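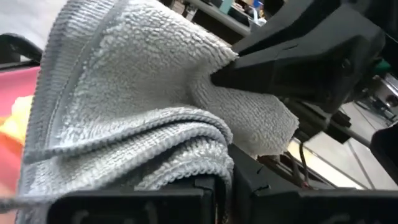 4. Fitting the Nevico roof bars

Read the whole section before you start. The bars are made for cars with raised side rails. For flush rails you need the Prothero adapter kit, which is sold separately.

4.1 Wash the side rails and let them dry. Dirt under the clamps will scratch the paint.

4.2 Open the end cap of each bar with the small key. Keep the caps in the bag - they are easy to lose.

4.3 Put the front bar across the roof, with the arrow pointing to the windshield. The arrow is on the lower side of the bar.

4.4 Close both clamps by hand. The distance from the bar to the top edge of the windshield must be the same left and right.

4.5 Tighten each clamp with the supplied wrench, 2 turns at a time, changing sides. Stop when the wrench clicks.

4.6 Repeat for the rear bar. The bars must be over 19 inches apart.

4.7 Push the end caps back and lock them.

CAUTION: Do not use a power tool on the clamp screws. The thread can be damaged and the bar must then be replaced.

Note: If your car has a glass roof, keep it closed while the bars are fitted.

Check the clamps again after the first 5 miles, and later before every long trip. A light wind noise is normal. If the noise is loud, see section 9.

Bars bought before January have a different key. Please write to Nia Rees at Bustar customer service for a spare one.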